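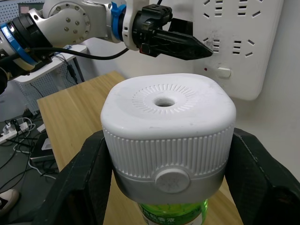 A gripper holds a white item with a ribbed rim. The second arm reaches toward the power strip on the wall.

Plivus Publishes Results of Two-Arm Household Chore Trials

Machines are not yet ready to take over everyday jobs around the home, company report says

LISIRERO, 2018-09-11 -- Plivus today released the results of its first long trial of two-arm robots on ordinary household and shop-floor chores. The report covers 1,718 attempts at five jobs. In 308 of them the robot finished the job from start to end with no help from an operator.

The company says the numbers give a fair answer to a question it hears often from customers, which is whether a robot can be bought today and put to work on small chores. The answer in the report is no, with a few jobs coming closer than others.

"We get calls from people who have seen a short clip and want to know the price," said Areti Liapis, head of trials at Plivus. "We would like them to read the tables first. A robot that does a job once in the morning may not do it again after lunch, and most homes and stockrooms need it done every time."

The five jobs were pushing a plug into a wall-mounted power strip, putting caps on bottles, folding hand towels, sorting cutlery, and placing small boxes on a shelf. An attempt was marked complete only if the item ended up where it belonged and nobody had touched the robot or the item along the way. Sixteen attempts were set aside after recording faults, and the remaining 1,702 are listed one by one in the report.

Boxes on a shelf had the best results. Towels had the worst. The plug job fell in between, and it is the one the report spends the most pages on. 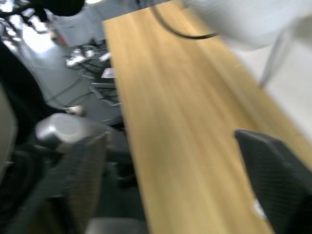

View along the worktable, with a power strip and cables on the floor beside it.

Sotiris Kyriakidis, who wrote the plug chapter, said the difficulty is mostly in the last stretch. "Getting an arm near an outlet is easy enough," he said. "Lining up the prongs is harder, and then you have to push without twisting. A person does that by feel. If the strip swings a little on its hook, a person follows it. The arm has to be told that it moved."

The report also lists time per attempt. Even completed attempts were slow next to a person doing the same job, and the gap was widest where two arms had to work near each other. Plivus did not adjust the times for resets, which were done by hand and are shown in a separate column.

Zerkley, a distributor of shop fittings that paid for part of the work, said it will not order machines on the strength of the trial but will stay in the project. "Box placement is worth another look for our back rooms," said Marjorie Sowerby, operations manager at Zerkley. "The rest I would leave to staff for now -- they are quicker and they notice when something is wrong."

The trials used the same arms for every job, with no special tool made for any one chore. Plivus chose this on purpose, as a household is unlikely to change tools between the dishes and the laundry. Leonidas Makris, who runs the company's software group, said a fixture built for a single plug type would have raised the score and told readers very little.
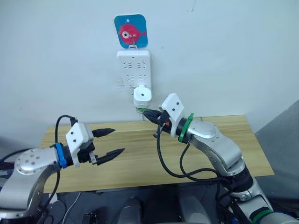 Next Round of Trials

A second round will begin in March at the company's Pascual site. It will repeat all five jobs under changed lighting and with items the robots have not handled before. Results will be published in the same form, including attempts that fail.

Availability

The full report and the attempt tables are free on request. Printed copies can be sent to schools and libraries.

About Plivus

Plivus develops control software for robot arms used in light assembly and handling work.

Press contact: Kalliopi Nikolaidis, Plivus press office, Lisirero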